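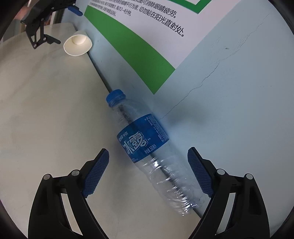 ## Einheit 4: Einwegflaschen lesen und sortieren

Kursunterlage Verpackungskunde, Mai 2023

Am Objekt bestimmen:

- Verschluss: Schraubkappe, blau
- Körper: klar, unten gerippt
- Etikett: umlaufend, Füllmenge 550 ml

Kappe und Flasche werden getrennt notiert – auch wenn beide in denselben Sack gehen. Rippen versteifen dünne Wände.

Bis zur nächsten Einheit: Bogen 3 ausfüllen, dazu Skript Nesen, S. 182.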